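Finuvico reports new training method for two-armed table clearing

Release date: 2022-02-03
For immediate use

Finuvico has today put out first results from Drernura, a research method for teaching two robot arms to share one table. Dark, shiny crockery was the target. Hard for cameras, hard for grippers, and most published work steers clear of it.

The method in short: one arm proposes a pick, the other checks it against its own plan, and only then does either move. No central scheduler. Each arm learns from the same pool of recorded runs — 1462 of them, collected since November at our Visser lab.

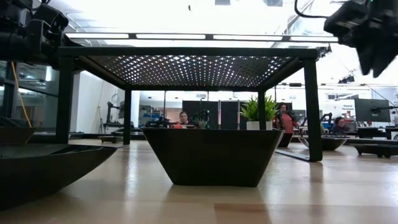 Runs were kept deliberately untidy. Bowls get put down at odd angles, on the rack and off it, and nobody squares them up before a start. Earlier versions of the software did well on neat layouts and then fell apart as soon as a dish was tipped. We wanted that problem in the data from day one.

Views from table height were added late in the project. They help with rims, which overhead views tend to lose against a black shelf. Adding them cut missed grasps noticably in our own tests, and the full breakdown is in the paper.
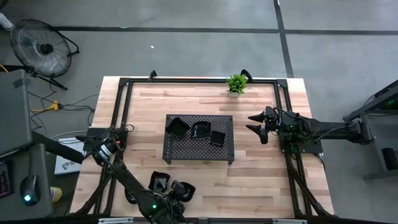
What was tested

Two arms, one wooden table, one raised perforated rack. Black bowls and dishes in several shapes. A potted plant stays on the table as a fixed obstacle the arms have to plan round.

Of the recorded runs, 599 were held back and never used for training. Drernura finished over 18 more layouts per session than our previous method on the same held-back set. Same arms, same grippers, no change to the hardware. The gain comes from the checking step and from how the runs are weighted. 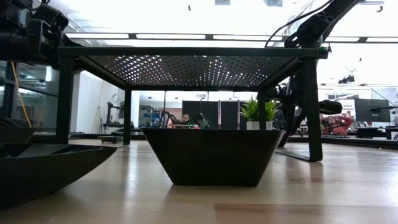
Bowl under the raised rack at the Visser lab, seen from table height.

Known limits. The method is slow when both arms want the same bowl, they can wait on each other for 2 seconds or more before one gives way. Glass has not been tried. Nor has anything with food in it.

Next steps

Work now moves to stacking, with dishes spread wider across the table and less space between them. Plivlow, our partner on the planning software, will run the same trials on its own set up so the results can be compared like for like.

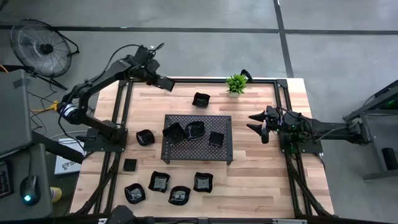 Crowded layouts are where the checking step earns its keep, but also where it costs the most time. A faster version is in progress — no date for it yet.

The paper, the held-back layouts and a short set of notes on how to repeat the tests are availible on request. Code will follow once Plivlow has finished its trials.

Media and research enquiries: Finuvico press desk, via the contact form on our website. Further stills can be supplied for print.

Ends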